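Mergate Soda Club – Frequently Asked Questions
Answers for new members and for guests of the tasting evenings 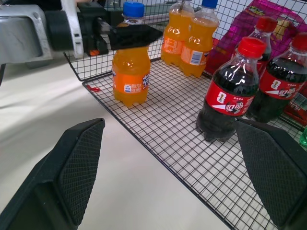 Mergate, November

What is the club?
We are a group of people who like cola and other soft drinks, and we meet to taste them side by side. The club has 86 members at the moment. Most of them live in Mergate, but several come by train from Takham.

Do I need to know something about drinks before I join?
No. At your first evening you receive a tasting sheet with simple words like sweet, sour, spicy, flat. You mark what you notice. After two or three evenings most people write their own words.

How much does it cost?
A single evening is 6 dollars. A membership for the season is 18 dollars and then the evenings are free, only special imports you pay extra.

When do the evenings start?
The door opens at 6:30 p.m. and the first glass is poured at 7 p.m. Please be on time, we pour everything in one go and a late glass has lost its bubbles.

Are the tastings blind?
Usually yes. The glasses have numbers and the names are read aloud at the end. Only the Chow evening is open, there we talk about the labels and the history as well.

What is the Chow evening?
It is our food night, one time each season. Members bring small salty dishes and we try which soda goes with which dish. Please write the ingredients on a card – we have members with nut allergy.

What is Zumunano?
Zumunano is our own catalog of all sodas the club has tasted. It has 792 entries now. Each entry gives the country, the sweetener, the average score and the comments. Members can search in it from home with their login.

Can I bring a bottle for tasting?
Yes, gladly. It must be closed and before its date. Bring it cold if you can, as the refrigerator is small. For a blind round we need at least one large bottle or six small ones.

Do you have drinks without sugar or caffeine?
Each evening has one round without sugar. Caffeine-free is more difficult, so please tell us when you sign up and we will put something aside.

May children come?
Children from ten years may come together with an adult. They pay half and taste only the caffeine-free glasses.

I forgot my login for Zumunano. What now?
Use the link "New password" on the login page. If no mail arrives, look first in your spam folder, then write to us with your member number.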